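Setting Up Your Gripper Comparison, Part 3: Wrist Camera and First Touch

Posted in April by the Medmont bench notes author
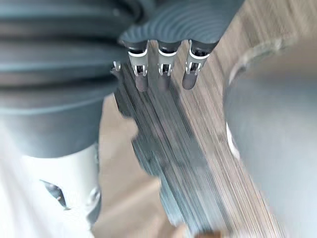
By now you should have the hand bolted on and the controller talking to it. If you don't, go back to Part 2, because nothing below will make sense with a dead gripper! I ran this whole section with the three-finger Pukum hand first and the two-jaw Indholm second, and I'd suggest you do it in that order too. The Pukum is the fussier one, and it's nicer to get the fussy one done while you still have coffee.

What you need: the hand, the wrist camera, a wooden board you don't mind scuffing, and the hex key that came with the Pawlak mounting kit (mine lives in my shirt pocket now).

1. Power down the arm and wait 30 seconds. The light on the controller goes out sooner than that. Wait anyway.

2. Fit the camera bracket at the wrist and snug the screws by hand. Don't torque them yet, you'll be moving it.

3. Power up and open the live view. You want the fingertips well inside the picture, with a decent patch of work surface under them. If all you see is arm, turn the bracket a few degrees and look again. I usually end up with a good bit of arm in there whatever I do, and I've made my peace with it.

Note: The Indholm jaws are shorter, so the camera has to tip further down. Mark both bracket positions with a paint pen and you'll save yourself a lot of fiddling when you swap hands.

4. Tighten the bracket screws.

5. Set travel speed to 18 percent and closing force to 6 on the controller dial. Both hands get the same numbers. I know it's tempting to give the Indholm a bit more, but then you're comparing settings and you've lost the afternoon.

6. Jog the hand down over the board until the lowest fingertip is just short of touching. Go by the live view for the last little stretch, then bend down and check with your own eyes from the side.

CAUTION: Keep your fingers off the board while you jog. The hand doesn't know you're there, and the stop button should be where you can slap it without looking.

7. Rotate the wrist 90 degrees and bring it back. Watch the cable the whole way round. If it pulls tight at any point, stop and give it more slack at the clip.

8. Save a short clip while the wrist moves, then a still once everything has stopped. Moving shots smear badly on my camera, wood grain especially – it turns into long streaks – so I only measure from the stills. The clips are still handy for spotting a cable that snags.

9. Swap hands and repeat from step 6, using your other paint mark.

Note: If the fingertips look soft in your still, check the focus ring before you blame the camera. I spent most of a Thursday swapping cables over that one.

Write down the fingertip height for each hand before you shut off. Part 4 starts with those two numbers, and the controller forgets them overnight.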